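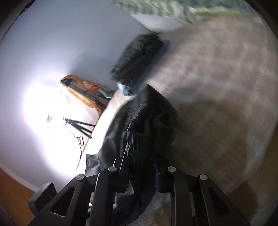 Okay, I said back in June that I'd write up the gripper comparison "soon," so let's call September 29, 2020 soon and get on with it.

Quick recap if you're new. I've been trying two hand-held grippers, the Makent and the Trorholm, both with a fisheye camera riding on top and both meant for recording grabs by hand before a robot arm ever gets involved. Marcela Kadlec lent me the Trorholm and has been very patient about getting it back (it's coming, Marcela, I promise!).

I started with blocks and cups like everybody does, and both of them were fine. Boring, even. So I moved on to clothes, and wow, clothes are a different animal. A cup stays the shape it was when you reached for it. A sweatshirt slumps, folds over on itself, and then half of it stays behind on the carpet when you lift.

I did 59 grabs with each one, same pile, same room. The Makent dropped 2 of them. The Trorholm dropped a few more than that, mostly thin stuff, and I think it's the tips. They're harder, and a single layer of T-shirt slides right out. On anything thick and bunched up I couldn't tell the two apart.

Where the Trorholm wins is my wrist. It's lighter and the trigger has a shorter pull, and after an hour of picking up laundry you notice that a lot. The Makent made my thumb ache, and I have big hands, so I don't know how somebody smaller would do with it.

Now, cameras. The wide view is great for knowing where you are in the room, because you get wall, floor and both jaws all in one go. But if I swing my arm at normal laundry speed, the carpet turns to soup and so does anything knitted. The jaws stay nice and crisp, of course, since they travel with the camera. Black clothes between black fingers are also just plain hard to make out, even for me, and I know what I was holding! Declan Duggan told me to lock the exposure short and add light. I tried that, and it helped with the smearing, but the pale wall still blew out near the bright spot. Next I'll try turning the lamp around, or maybe just slowing down like a sensible person.

Money: the Makent was $119 without the camera. I haven't found anybody selling the Trorholm new at the moment, so I can't give you a fair price on that.

For now I'm keeping the Makent for clothes and putting softer pads on it. If anybody has stuck silicone tape on theirs, tell me which kind, because the first roll I bought peeled off in a day.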